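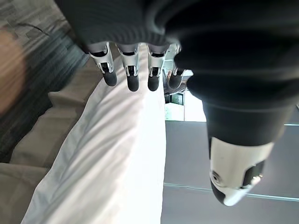 Fingers down on the white bedding, with the thumb out over the side.

I've made plenty of beds in my life, but I'd never sat for a whole Tuesday watching a robot get ready to do it. Tekle Tsegaye had talked me into it (he promised coffee!), and by nine he and Tsion Workneh were already arguing about hands.

Their shop, Sastwood, has been comparing two grippers: a plain two-jaw one they call Bokside, and the five-fingered pair now on the arms.

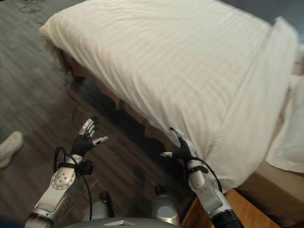 Photo: Eyerusalem Weldu / Sastwood

Bokside is quick and cheap, and Tekle loves it. On a thick duvet, though, it kept pinching up a fistful of cover and letting the filling slide away. Tsion wanted fingers she could spread, so the load sits across the whole hand.

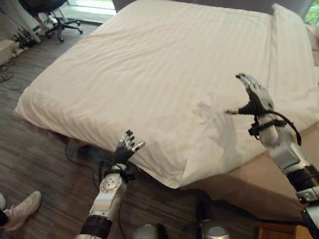 She has 488 tries in her notebook so far, 21 of them thrown out over a bad cable, and she'll happily read you any page. I got six. 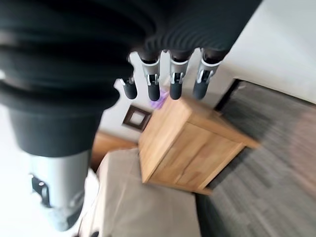
What surprised me was how much they talk about the wrist cameras. Tekle likes a view past the fingertips, even when the hand hogs half the picture, and Tsion would trade some of it for a wider lens. They'll try hers in August.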